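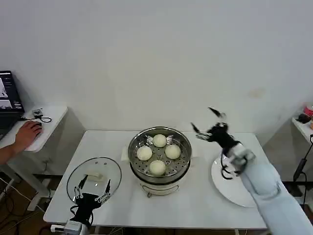

Multi-finger hands or plain two-finger grippers for kitchen work?

I've been going back and forth on this for most of the spring and would love some opinions from people further along than I am. Our little group is putting together a two-arm setup for simple cooking chores, and the end effectors are the last big thing left to buy. The task I keep coming back to is steamed buns: four of them on a perforated steel tray, a glass lid with a small knob to deal with, and a big round plate off to the right where they have to land without dents in them. I've tried it with black multi-fingered hands on both arms and I've tried it with an ordinary parallel gripper, and I like each of them on different days. The hands are the Drekard ones, on loan until the end of June, and the parallel gripper is an old Travance that came with our first arm. Over 82 tries with each, the Drekards did better on the lid and the Travance did better on the buns, which was exactly backwards from what I expected! I had pictured the fingers cradling each bun like a person would, and instead the thumb tends to press in before the other fingers get there, and you end up with a little crater. The parallel gripper, with foam pads glued on, just closes gently and lifts. But it's hopeless with the knob unless the approach is perfect.

We drive everything by teleoperation for now, with a glove, and the view comes from a head camera. I have enough in the budget for one matched pair of something. Would you buy the hands, buy grippers, or do the unfashionable thing and put a different one on each arm? I'd also like to hear about cameras if you have thoughts, as I can't always tell how deep my fingertips are.

Posted by pot_and_ladle

Home Browse Arms Grippers Cameras Controllers Sign in

Reading time: 4 minutes

slowservo
Oh, I feel for you, I spent a whole winter on dumplings and I still can't look at one without thinking about contact force. Before you spend any money, please look at your glove mapping. The crater you describe sounds very much like what we had, and in our case it was the thumb being scaled differently from the other fingers. Everybody calibrates with an open hand and a fist, and those two poses come out fine, and then everything in between is a bit off. What worked for us was adding a third pose, holding a tennis ball, and fitting the curve through all three. It took an afternoon and a lot of tea.

The other thing is closing speed. Our hands shipped with a default that is lovely for demos and awful for dough. I turned ours down until my teammates complained, then turned it down a little more. You lose some time on each bun, but you stop flattening them, and I think you'd find the gap between your two sets of tries shrinks quite a bit.

If after all that you still prefer the gripper for buns, then yes, go mixed! There's nothing wrong with it. We ran a hand on the left for lids and handles and a parallel gripper on the right for moving food, and the operators got used to it in a couple of days. The annoying part is the software, because our controller assumed both sides were the same, and I had to go through the config and split every hand setting in two. Check that yours allows it before you order. Our Pangaribuan controller did, but only after a firmware update, and I had to write to them to get it.

On cameras, add one at the wrist. A head view is good for finding things and poor for judging the last bit of distance, especially when your own hand is blocking what you're reaching for. Ours is an Illura, small and light, and the only trouble is the cable. Leave plenty of slack, tie it down above the wrist joint, and then turn the wrist through its full range by hand before you power anything up. I snapped 2 of them by skipping that last step.

And try chilled buns or foam ones while you're tuning. It's kinder to everybody, and you can use the same foam bun all week.

gantry_gus
grippers. fewer motors, fewer things to fix. a pair with spare pads cost us 2843 all in and the hands we looked at were way over that. for the knob just cut a notch in the pads

mildlytorqued
I'd go along with most of the long answer, though I'm less keen on mixing. We tried it and the recordings were a headache later on, as nothing learned on the left arm could be carried over to the right. If you ever plan to train anything from your sessions, think about that first. If it's only teleoperation, then mix away.

One small thing about the notched pads — they do work on a knob, but ours then left a ridge on anything soft. We ended up with two sets and swapped them, 11 minutes the first time and much less once we'd replaced the fiddly screws. Silicone baking mat cut into strips makes a decent pad too, and it wipes clean, which foam really doesn't once it has met a steamed bun.

Also, ask for an extension on the loan. They may well say yes, and I wouldn't want to decide before trying the glove fix.

Last updated 13 June 2018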